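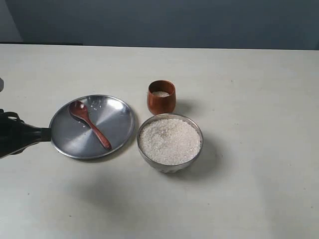
Shared Kitchen Walkthrough, Novstead House
Checked by Itzel Aguirre, 21 April 2024

Fire extinguisher: OK. Pin in, gauge in the green, tag up to date. I did have to move a mop to get to it, so please find the mop a new home!

Smoke alarm: OK. Pressed the button, went deaf for a second, all good.

Stove: Needs work. Front left burner clicks and clicks before it lights (it did the same thing in November). I've asked Gittins to come look at it. Use the back ones until then.

Hood filter: Fail. Oh boy. It's sticky enough to hold a fork. Soak it overnight in hot water and dish soap, and let it dry all the way before it goes back in.

Fridge: OK, just barely. Thermometer read 39, and I like to see 37. Somebody had the dial turned down to 2, so I bumped it up and I'll look again next week.

Outlets by the sink: OK. Both trip and reset the way they should.

Plates and pans: OK. The stainless stuff is holding up great. I tossed one mug with a chipped rim, sorry if it was your favorite.

Under the sink: Needs work. Bleach and ammonia cleaner were sitting side by side again. Bleach goes on the high shelf in the hall closet, please please please.

First aid kit: Needs work. No burn gel and only the tiny bandages left. Reorder from Sondel, item 418.

Back door: OK. Opens easy, nothing stacked in front of it.

I'll be back for the hood filter and the burner. Text me if either one gets done sooner.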